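Esta semana he cambiado de sitio todo lo que guardaba en bolsas debajo de la cama. Hilo corto con lo que he usado, por si le sirve a alguien.

1/ Eran mantas, fundas y ropa de invierno. En agosto no toco nada de eso, así que es buen mes para ordenarlo. Las bolsas estaban rotas por las asas y cogían polvo.

2/ He pasado a cajas de plástico translúcido con tapa y cierres de clip. Compré 2 en Cikeo y las probé antes de pedir más. La altura libre bajo mi cama no da para cualquier modelo — medid primero, con la tapa puesta. 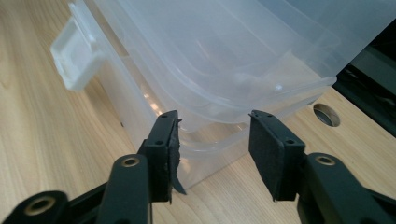
La esquina de la caja, con el borde de la tapa y el clip blanco.

3/ Lo que miro en una caja así es el borde. Si la tapa apoya bien en toda la vuelta, la puedo arrastrar sin que se abra. Los clips los cierro por pares, primero un lado y luego el otro.

4/ El plástico es mate. Se adivina que hay algo dentro pero no se distingue qué, así que he puesto etiqueta en el lado corto, el que queda hacia fuera.

5/ No las lleno hasta arriba. Si la tapa hace fuerza, el clip acaba saltando. Ya me pasó con una de Nalby.

6/ Me falta el armario del pasillo. Lo dejo para la tarde.

Comentarios

Bláthnaid Phelan: ¿Aguantan apiladas?
Mudassar Khattak: Yo meto una bolsita antihumedad con la lana y bien.
Bláthnaid Phelan: Las mías perdieron un clip en la mudanza y no venden repuesto.

Contacto · © Fandton · Volver arriba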